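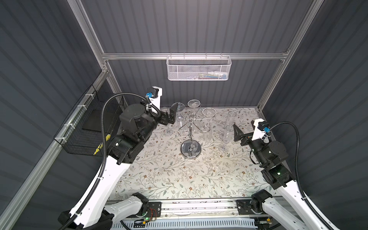

Wedon Two-Arm Glassware Cell: Gallery

The Wedon cell is offered to caterers, hotels and function centres that handle large amounts of stemware. It is supplied as a complete enclosure with two arms, a work table, a front mounting rail and storage baskets. The pictures on this page accompany the written assessment prepared for the April purchasing round, and should be read together with it.

The assessment covered a single task, the handling of drinking glasses at a chrome rack. The programme called for 60 trials, comprising 20 with champagne flutes, 20 with stemmed wine glasses and the remaining trials with short glasses. Each trial was to be recorded from a fixed position and from the wrist of the arm. Speed was given less weight than care in handling, as most of the organisations that wrote to us were concerned chiefly with breakage.
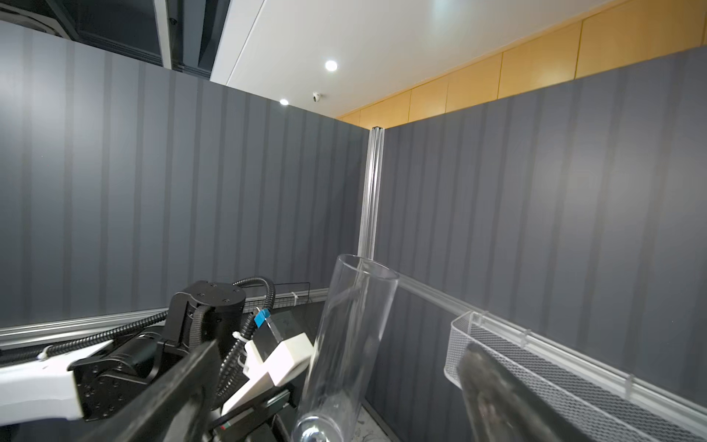

Catering Equipment Assessment Unit

A clear glass held at a tilt, with the white gripper of the other arm directed towards it. Corrugated conduit carries the cabling over the arm and is secured with ties. Assessors were asked to note any point at which the cabling might catch on the rack or on a glass.

The baskets are fastened to the rails of the enclosure and may be moved to suit the operator. Wedon supplies the cell in two finishes, Lotus and Albers, which differ only in the colour of the outer trim. The base price does not include glassware, table coverings or the rack. The Dukatach service plan is sold separately and provides for one scheduled visit in each period of 183 days, with replacement of worn gripper fingers at no further charge.

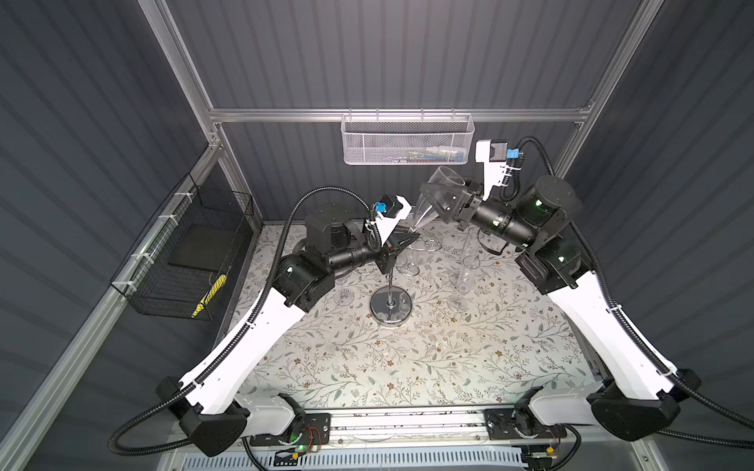 Right arm holding a champagne flute by the stem, with the left gripper at the upper part of the rack.

Clear plastic glasses are difficult to distinguish against a patterned cloth, and buyers who intend to use them should ask for a demonstration with their own table coverings. A demonstration may be arranged through the Unit and should be requested in writing. The request should state the types of glass in use and the size of the room in which the cell is to be installed.

Assessment lead: Mattes Engelhardt
Page last revised: Jan 3, 2021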